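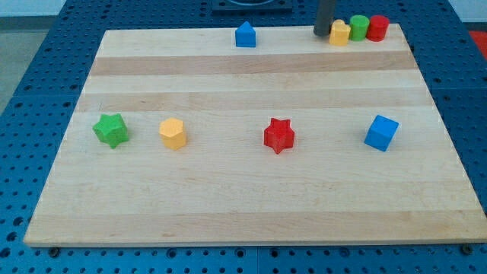 Talks > Community Nights > Camidley Library > Speaker notes

Okay, water, phone off, breathe. Say g'day to the back row first, they never get a hello.

Start with the Goler Street story. I was 12, Mum sent me to the shop for milk and I came home with a colouring book and no milk (pause here, let them laugh if they're going to). My first budget, blown in one go!

Then into it: learning to cook for one after years of cooking for a full house. I still made the big pot of soup every Sunday, out of habit mostly, and ate it till Thursday and hated it by Tuesday. Ask who's done the same. Hands up.

Freezer bit. Flat bags, labelled, the date on the front. I had 41 things in mine when I finally cleaned it out and I couldn't name half of them. Don't go on about the peas.

Jerome Dela Peña's adobo next. He gave me the recipe for six and I cut it down badly, way too much vinegar, my eyes were watering. Vinegar wants tasting as you go. Read out his note if there's time, it's in the blue folder.

Shopping: the Maglaya grocer will split a cabbage if you ask. Ask!

Skip the knife section if we're past the three-quarter mark. Favourite flavours question goes to the floor, then tea. Remind them about the sign-up sheet by the urn.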